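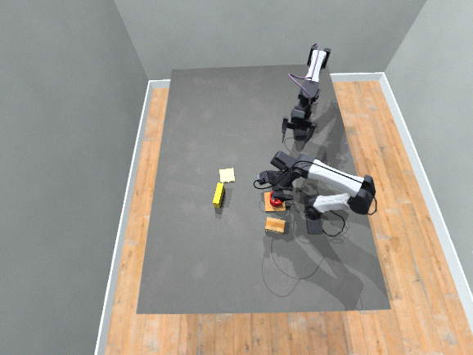 Marit Dalen would like more people to build a two-arm table at home, and she thinks that the simulation is the right place to start. "When the arms cross in the simulation, you only lose an evening," she says. "When they cross on the real table, you lose a gripper."

Grirnosden, 2023-03-15 — The shared workshop Lollel today presents Tita, a two-arm robot table which its members are building in their free hours. The table is first tested as a computer model, and the real one is now under construction in the workshop.

The members have worked on the model for 21 weeks. Both arms work on the same small group of objects, so the main difficulty is to share the space between them. The cables are also part of the model, and their length was changed several times before the members were satisfied. 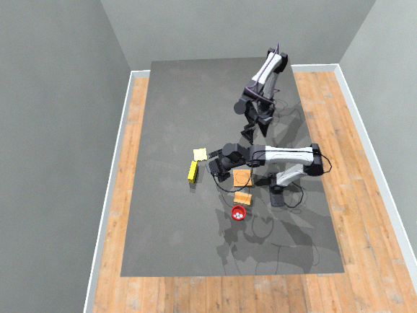

Tita in simulation, with the red bowl, the wooden board and the yellow block. Image: Lollel

The control software is called Lencho and was written by Chun-hung Tsai. It plans the movement of both arms together and stops one of them if the distance becomes too small. Up to now, Lencho has completed 1,000 simulated runs. The program and the drawings of the table will be free to download in July.
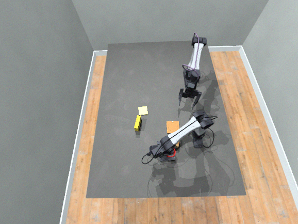
Both arms at the simulated table; the gripper of the far arm is open. Image: Lollel

Lollel will also offer 15 places in an evening course for people who want to build their own table. Experience with robots is not necessary, but participants should be able to use a screwdriver and a soldering iron. Registration is at the workshop desk in Grirnosden.

Press contact: Marit Dalen, Lollel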